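About Markdale

2 min read

Markdale is a small cooking school above a shoe repair shop on Wirnel Street. Bronisława Gajewski opened it after two years of teaching her neighbors to make soup, mostly so they would stop asking for hers. We run evening classes for adults who own good knives and fear them. Nobody leaves a chef. Most leave able to chop an onion – and with opinions about other people's onions. We close in December, when Bronisława bakes and is best left alone.

Related
Knife Skills for the Nervous
Gift cards and refunds

Get our newsletter. Unsubscribe whenever you like.

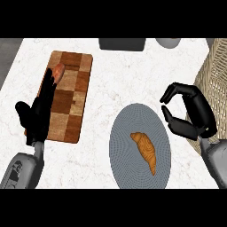

Checkerboard cutting board on a marble countertop.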